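Limescale in shared kettles and hot water taps: notes for the winter

Every December the number of messages about slow kettles and spitting taps goes up. The water itself has hardly changed. What changes is how much of it gets boiled. A kettle that was filled twice a day in July may be filled ten times a day now, and each fill leaves its share of scale behind.

What scale is

Hard water carries dissolved calcium and magnesium, mostly as hydrogen carbonates. Heating drives off carbon dioxide and the calcium comes out of solution as calcium carbonate, the off-white crust on the element and the loose flakes at the bottom of the jug. The process starts well below boiling and speeds up as the temperature rises. The hottest surface collects the most, so the element or base plate always furs up before the walls.

The crust is a poor conductor of heat. A thin film makes little difference to the time a kettle takes to boil. A thick one makes the metal underneath run hotter than it was designed to, and on kettles with a concealed element this is what trips the cut-out early. If a kettle switches off before the water boils, descale it before reporting it as faulty.

Temporary and permanent hardness

The two terms appear on water company reports and are often confused. Temporary hardness is the part that boiling removes, and it is the part that forms kettle scale. Permanent hardness, largely sulphates and chlorides, stays in solution when water is boiled for a short time. A total hardness figure therefore does not tell you how fast a kettle will scale. Look for the alkalinity figure beside it. Where alkalinity is low, even fairly hard water leaves only a light deposit.

Descaling a kettle

Citric acid is the standard choice. It has almost no smell, it is cheap by the bag, and it rinses away cleanly. White vinegar works too but more slowly, and the smell hangs about for several boils afterwards.

Half fill the kettle with cold water, bring it to about 60 degrees and switch it off at the wall. Add two level tablespoons of citric acid. It will fizz, so add it a little at a time and keep your face back from the lid. Leave it for 22 minutes. Pour away, rinse, fill with fresh water, boil once and throw that water out as well.

Do not boil the acid solution. At higher temperatures citric acid can form calcium citrate, which is less soluble and settles as a fine white powder that is harder to shift than the scale was. If this has already happened, several rinses with warm water and a soft brush will usually clear it.

Never mix any descaler with bleach. Acid and bleach together give off chlorine gas. Rinse the sink before pouring the used solution away if bleach has been used there.

Older kettles with an exposed element can be treated in the same way, provided the element is fully covered by the solution. The mesh filter in the spout should come out and be soaked on its own in a mug of the same mixture. Most of the flakes that end up in tea have broken off this mesh.

Boiling water taps

Taps fed from a small tank under the worktop need more care. The Kuruc units on the first and second floors have a replaceable cartridge rated at 3000 litres. The counter on the unit measures flow only and takes no account of hardness, so in this area the cartridge may be spent before the light comes on. Kalliopi Drakos has reset the counters to give a warning at 1000 litres below the rated figure. Please leave this setting alone, even when the amber light seems early.

The Proditz unit on the ground floor is an older type with no cartridge. Its tank is drained and descaled by hand, and it will be out of use on Friday morning while this is done. The tap will be tagged. Cold water can still be drawn from the main tap beside it.

Spitting at the spout generally means scale in the outlet or a blocked vent. Turning the temperature down by two degrees often stops it for a while, but the deposit remains and the tank will still need attention. Report spitting taps with the floor number and the colour of the light. Water that comes out cloudy and clears from the bottom of the glass upwards contains air and needs no report. Water that clears from the top down, leaving a sediment, does.

Emptying and rinsing

Tip out standing water at the end of the day. Water left in a kettle overnight cools and evaporates slightly, and the next boil starts with a stronger solution. Topping up the same water over several days is the quickest way to build a crust. The dregs of cups can go into a tray if the sink is in use, but trays should be emptied before they are stacked. 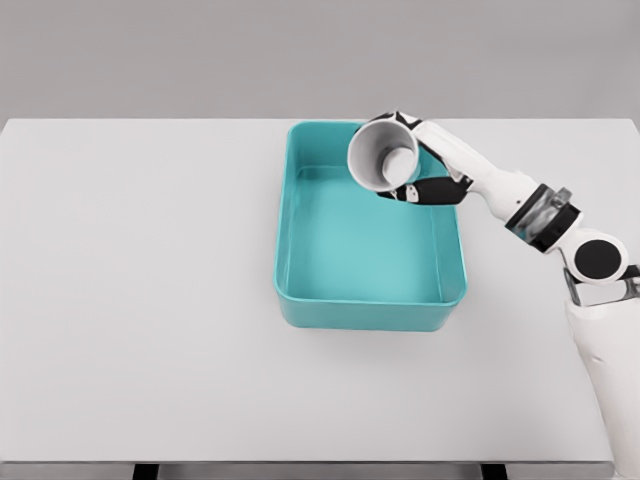 A white cup tilted over a teal plastic tray.

Cups with a chalky ring at the waterline can be soaked in what is left of the kettle solution, as long as it is still clear. Glazed china is not harmed by a short soak. Keep the solution away from marble and other limestone worktops, which it will etch within minutes, and from aluminium pans.

Filter jugs

A jug filter reduces temporary hardness by ion exchange. It does this well for the first two weeks and less well after that, and the taste of the water is no guide to how much capacity remains. A simple check is to boil filtered water in a clean pan and look for a film on the surface as it cools. If a film forms, change the cartridge.

Filtered water should be kept cold and used within a day. The carbon in the cartridge removes chlorine, which is what would otherwise keep bacteria down. Jugs left on a windowsill over a long weekend should be emptied, washed and refilled, with the first fill thrown away.

Supplies

Citric acid in resealable bags is in the cupboard marked Flevance, next to the spare spout filters. The Zusham tablets kept there are for dishwashers. They contain detergent and should not be used in kettles or taps. Cartridges for the Kuruc units are held by Kalliopi Drakos and are fitted on request.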